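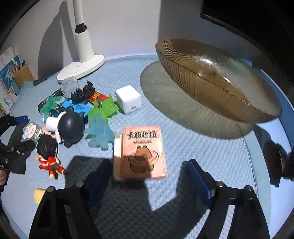 Pranent, December

Collectors' Corner > Display and Storage > What do you do with the small stuff?

barnacle_jo
Saturday is my day to deal with the desk, and I have let the figures pile up again. They live on a light blue mat, the egg-crate kind with the bumps, and by now they have pushed into a heap on one side. There's a pink box with the bear and the doughnut on it, a little guy with spiky black hair and a red outfit who is flat on his back, a couple of see-through ones, a black spiky dragon type, and packets I haven't put anywhere. The amber glass bowl is over on the right side of the mat.

My question is what people use for small figures when a shelf isn't an option. I rent, the walls are plaster, and the landlord charged the last tenant for screw holes. Budget is low. I don't want to spend more on the case than I did on what goes in it.

mapletin
Put them in the bowl. You already own it.

barnacle_jo
I thought about it. I worry about the clear ones getting scratched up in there, and you can't see the ones on the bottom.

Su-bin Cho
I'd go with a tiered riser, the clear acrylic kind. Mine is a Barnura three-step and it sits on the desk with no hardware. It holds more than it looks like it would if you put the tall ones at the back. Wipe it with a damp microfiber cloth only. I used glass cleaner on my first one and it went cloudy along the edges.

gus_in_4B
Risers collect dust like nothing else. I had two and got rid of both. If it isn't closed, you'll be cleaning each figure one at a time with a paintbrush every couple of weeks. Get a box with a lid.

Su-bin Cho
I dust mine once a month and it takes ten minutes. It depends on the room. Mine has no carpet.

gus_in_4B
Carpet and a cat here, so maybe that's the difference. I still say closed.

Na-rae Ma
Question for the first poster – do you keep the boxes? I have a blind box collection that got up to 379 pieces before I started selling, and the boxes took up more room than the figures did. I flatten them now and stand them in a magazine file. Open the bottom flap first and slide a butter knife under the glue. If you pull from the top the printing tears.

barnacle_jo
I've kept most of them. The pink one I want to leave standing up, I like the bear. The rest I could flatten.

mapletin
Flattened boxes are worth less if you sell later. People want them with the folds crisp and the shape still in them.

Na-rae Ma
For the rare ones, yes. For regular ones I have not seen a difference. I sold a set with flat boxes and the buyer didn't ask about it. Keep the cards though. Buyers do ask about the cards.

mapletin
I've had two buyers back out over flat boxes. Both of them were regular series.

Na-rae Ma
Then say so in the listing and put up a picture of the box. That's what I do.

pell_street
On the soft translucent ones, if they are soft plastic and not resin, don't let them touch each other for months. I had a green one and a yellow one leave marks on each other in a drawer. A square of baking parchment between them fixed it. Also keep them off a sunny windowsill. Mine yellowed on one side.

barnacle_jo
Good to know. I have a blue one lying right beside a green one at the moment. I'll move them. The lamp is at the back of the mat too, would that matter?

pell_street
An LED lamp, I wouldn't worry. An old halogen, yes, give it some distance.

gus_in_4B
Is the mat a good idea? Anything with small feet is going to tip over on those bumps.

barnacle_jo
It does happen. I like that they don't chip when they fall, so I put up with it.

Su-bin Cho
Put a tile or a picture frame glass on top of the part where they stand. You keep the mat under it and get a flat surface. Sand the edge if it's cut glass.

mapletin
Or museum putty. A pea-sized bit under each foot. Don't use the blue poster stuff, it leaves grease on paint.

Na-rae Ma
Seconding the putty. I use Pristik and it peels off clean, but it won't grip on foam, so you'd need the tile anyway.

barnacle_jo
OK. Plan is a tile for the standing ones, a lidded box for the packets and cards, and the see-through ones spread out with parchment. I'll look at the riser when the desk is clear. Does anyone know how deep the Barnura steps are?

Su-bin Cho
Two and a half inches each. The bottom one is a little deeper, I can measure it tonight.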